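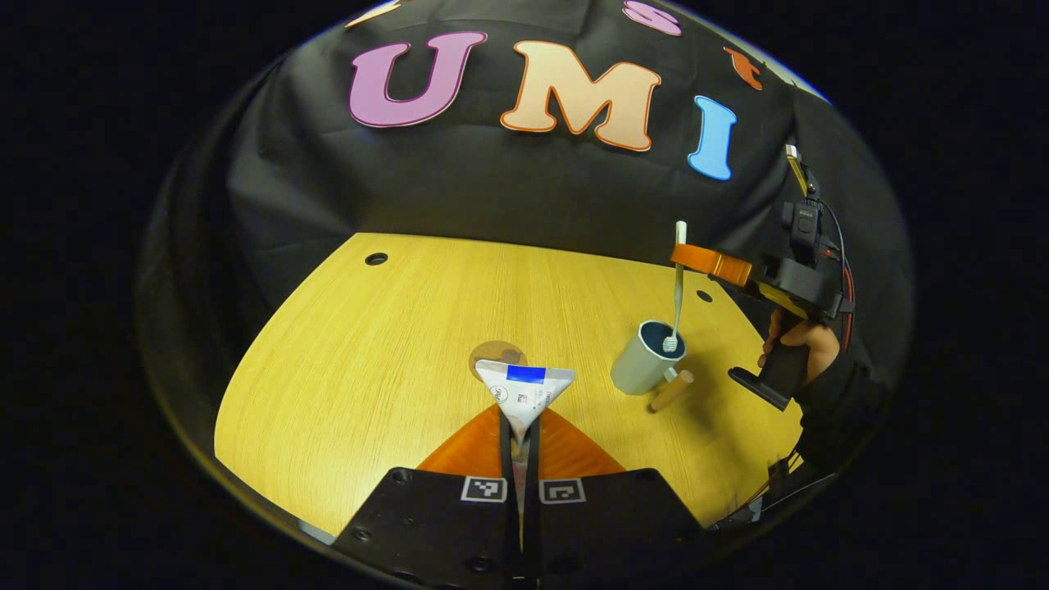

Display and Set Dressing, Week 2: Backdrops, Letters and the Tabletop

Hi everyone, these are my notes from class, tidied up a bit for those of you who missed it (and for those of you who were there but were busy with the glue). Bring them with you, we'll keep adding to them until December.

Start with the cloth. I love black fabric behind a light wooden table because pale things stand out against it, and a white toothpaste tube is about as pale as things get! But black shows folds. If you like it loose and wrinkled, fine, plenty of people do, just decide that on purpose. If you want it flat, steam it after it's hung - you'll only crease it again carrying it over from the Hakim room.

Letters next. Cut-out letters need an outline in a color that belongs with the fill. Purple with a darker magenta edge works, so does peach with orange, or light blue with a darker blue. Same family, one step stronger. Cut the outline piece first, then lay the fill on top and trim. Njoroge Masanja asked if you can draw the edge with a marker instead. You can, but go over it twice and let it dry in between.

Now the table. A round tan disc under a small object gives it a spot of its own, and it's the cheapest trick I know. Put it a little off center. A gray cup can stay in too, because gray doesn't argue with anything. Watch for holes in your tabletop, ours has a couple of small round ones - slide things around until you're happy with whether they show.

About tubes: they have a front, so check where the label is before you set one down. A bright blue band on white reads from far away, small dark print doesn't, so don't count on anyone reading it.

Homework for the Cluvthorpe students: one letter, 48 cm tall, two colors, outline included. Card from Plirka is fine, the 150 gsm is too floppy for this size so get something heavier. The Wodavbridge group has the same job plus a sketch of where the letter will hang.

Pins are in the top drawer, please put them back.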